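最后更新:12月

染坊记录本 茜草,第1439缸

2019年5月29日

今天终于把拖了好久的茜草缸开了!上个月那缸出来一股砖头色,我嘴上说"也挺好看",心里其实气得要命,要的明明是那种旧地毯上的红,往橙里偏一点点可以,往棕里偏就完蛋。所以这次从洗毛开始全部重来,哪一步都不偷懒,写详细一点,免得下回又靠脑子记(我的脑子靠不住,翻前面几页就知道)。

毛线用的还是 Lanis 的四股本白,没漂过的那一款。干重397克,八绞,每绞扎了四道松的八字扣。上次扎太紧,扣子底下留了一圈白印,拆开才看见,编出来的东西像得了皮肤病。这回用的是旧棉绳,绕一圈交叉一下再绕回来,手指能轻松伸进去才算数。

洗毛用 Netura 那瓶中性洗剂,温水,泡着不要搓。油脂比我想的多,第一遍水浑得像淘米水,第二遍还是有一点点,第三遍才清。以前我都是两遍就收工的,现在很怀疑之前好几缸颜色发花就是这么来的。隔壁桌的同事一直跟我说要多洗一遍,我一直没听,好吧,这里正式认错。

媒染:明矾加一点塔塔粉,老比例,写在本子封底内页,不再抄了。明矾先拿热水化开再倒进大锅,搅匀,毛线湿着下。注意是湿着下!!干毛线下锅会浮起来,上面一半吃不到媒染剂,翻过来按过去地折腾,最后还容易毡。火开到最小,锅边冒细泡就行,不要滚。煮完没有马上捞,连锅盖上放凉,过了一夜才拿出来轻轻挤水。挤完摸着有点涩,这个手感是对的,滑溜溜的反而要担心。

茜草这边,根是 Teixeira 寄来的那袋,切得比之前那家碎,颜色也深,闻着有点像甜甜的泥土(我很喜欢,屋里别人不太喜欢)。先用凉水冲了一遍,冲下来的水是黄褐色的,直接倒掉。我翻了翻以前的记录,砖头色那缸恰恰没冲这一遍,黄的棕的全留在里面了。当然也可能是温度的问题,两个毛病凑在一起,谁的责任说不清。这次两个都改,结果好了也还是说不清,科学精神很不足,但是线要赶着用,先顾颜色吧。

冲完的根装进纱布袋,泡在1000毫升温水里先醒着,第二天连水带袋一起进大锅,再补水到能没过毛线。水的事情单独说一句:咱们这边的自来水硬,茜草喜欢硬水,这缸就没用桶装水,也没另外加白垩粉。之前有人在本子上写"茜草一律加白垩",我在旁边画了个问号,暂时保留意见。雨水多的地方大概要加,我们这里加了反而往紫红走,前年那几绞就是。

升温是今天的重头戏。从冷水开始,慢慢地、慢慢地往上走,一上午就守着这口锅,什么别的都没干成。温度计夹在锅沿上,探头别碰锅底,碰了读数虚高,上次就被骗了。手伸到锅口上方觉得烫、水面还安安静静的时候,就把火关到几乎看不见,之后保持住。只要水面一翻花,棕色就出来了,而且出来了就回不去。中间有一回我去接了个电话,回来看见锅边开始冒大泡,吓得直接把整锅端下来放地砖上,又添了一勺凉水。希望没事。

翻线用那根磨圆了头的木棍,从下往上托,不要绕圈搅。每次翻完把纱布袋换个位置,不然贴着袋子的那绞会深一块。袋子口记得扎两道,今天只扎了一道,跑出来一些碎根,全钻进毛线里了,晾干以后得抖半天。抖的时候请到院子里抖!

下午看颜色,第一绞捞出来的时候我差点叫出来,就是那个红!暖的,厚的,边缘有一点点橘子皮的味道。接着八绞一绞一绞地捞,前面几绞都很匀,最底下那绞深一点,应该是挨着袋子的时间最长。深的那绞单独挂了牌子,做小样用,别混进成品里。

余液没倒。拿剩下的几小段试线下去,出来是珊瑚色,再往后一道是淡淡的杏粉,也很漂亮,适合做浅底。余液装在带盖的塑料桶里,桶上贴了"茜草余,勿倒",放在水池底下靠里的位置。夏天放不久,这两天谁要用赶紧用,冒白膜了也别慌,捞掉照样能染,只是味道会比较有个性。

后处理:放凉之后清水漂,漂到水里只剩一点点粉,再用 Netura 过一遍,再漂,脱水,阴干。别暴晒。滴一小段线在醋水里看了看,往橙走得很明显,又拿一段放小苏打水,马上偏玫瑰色,两段都夹在这一页后面了,夹子生锈,小心别蹭到线上。

耐晒样照 Guvo 那个小项目的格式做,纸板上绕线,一半用黑卡纸盖住,贴在南窗。标签上写缸号,不写颜色名,因为每个人说的"砖红"都不是同一个砖红,上回为这个词吵了一中午。

还没弄明白的事情记在这里:碎根和整根出色差多少?同样重量下我觉得碎的快很多,可是快是不是就等于深,没比过。还有明矾那锅剩下的水,颜色清清的,看着还有劲,能不能再媒一轮?有谁试过麻烦写在旁边空白处,用铅笔,别用那支漏油的圆珠笔。
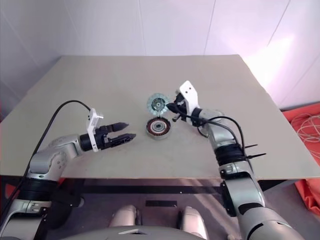 茜草余液染出来的那几段杏粉,最麻烦的是对色。浅红浅粉这一类,线本身差得很少,光一变就全乱了,我上午觉得最后一道偏黄,下午换个地方看又觉得发粉,来回改了两次记录。像这种米色桌面配白墙的地方,右边墙上和桌面上都蒙着一层粉白的亮光,浅粉的线搁进那片光里,我是绝对不敢下结论的,墙板中间那几道竖缝都淡得快看不见了,何况两段只差一口气的杏色。深红倒还好,怎么看都是红。所以从这缸开始,浅色样一律拿到北边窗口,垫灰卡纸,等线干透了再比,湿的时候记下来的颜色打个括号。最后一道的杏粉我先在括号里写了"偏黄?",明天上午干了再看一遍,顺便把挂牌子的那绞称一下。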